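Will a Robot Do the Dishes? What Happens When Machines Come to Work

Maybe you have heard a grown-up say that robots are going to do all the boring jobs. Maybe you have heard another grown-up say that robots are going to take all the jobs. Both of them sound very sure. It is a good idea to be a little suspicious of anybody who sounds that sure, so let's look at one workplace and ask some nosy questions.

The workplace is called Daritz. It is a big kitchen that makes 811 school lunches every day. Cooks start at 5 in the morning. They chop, stir, pack, wipe and wash. Last November the company that owns the kitchen, Lelano, decided it wanted robot arms to help with putting things away and setting things out.

What does a robot arm need to know?

You can pick up a banana without thinking. You can also pick up a cup, a bottle and a slippery plate, and you don't squeeze any of them the same way. Your skin tells you when something is starting to slide. Your eyes tell you which end is the handle.

An arm with two fingers has none of that unless people give it some. It has to be shown, or programmed, or both. So before an arm goes anywhere near a real lunch, it practices at a table with kitchen things and pretend food.

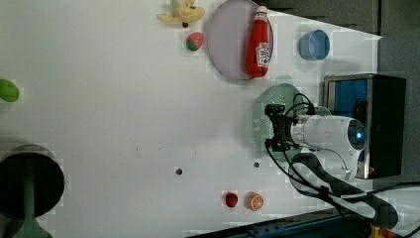

Practice takes a long time. The team working on the arms for Daritz ran 2102 tries at picking things up and putting them down. Somebody had to set out the objects before each try, watch what the arm did, and write down whether it worked. Then they set everything out again. Does that sound like less boring work to you? It sounds to me like the boring work moved to a different room.

So who does what now?

Hacer Karakaya has worked in the Daritz kitchen for 11 years. She used to spend the end of her day sorting clean bowls and strainers onto shelves. Now an arm the cooks call Yuan does part of that. (It's the name on a sticker someone put on it.)

"My wrists hurt less," she told me. "I like that. But I used to sort with Zukelano radio on and talk to the others. Now I stand by the arm and wait for it to stop. When it stops, I fix it, and then I wait again."

Waiting for a machine to get stuck is a new kind of job. It can be tiring in its own way. You can't wander off, and you can't really get into anything else. When I visited, the arm stopped twice before lunch. Once a lid had landed upside down. The second time, no one could tell me why.

Is it faster?

The company says it is. I asked, "Faster than what?" The answer was that the arm can work for 30 minutes without a break. Well, so can Hacer. The company had not timed the cooks doing the same job, so there was nothing to compare it with. If you ever do a science fair project, your teacher will not let you get away with that!

Did anyone lose a job?

No one was sent home because of the arm. But one cook retired in the spring, and the kitchen did not hire a new person. Is that the same as losing a job? People at Daritz do not agree. The managers say no. Some of the cooks say yes, because there used to be one more pair of hands when the soup was late.

Questions you can ask

The next time someone tells you a robot is going to make work easier, try these:

Easier for which person?
Who gets it ready, and who fixes it?
What did the workers say when they were asked? Were they asked?

At Daritz, the cooks were asked after the arm was already bolted down. Hacer says she would have told them to put it closer to the shelves.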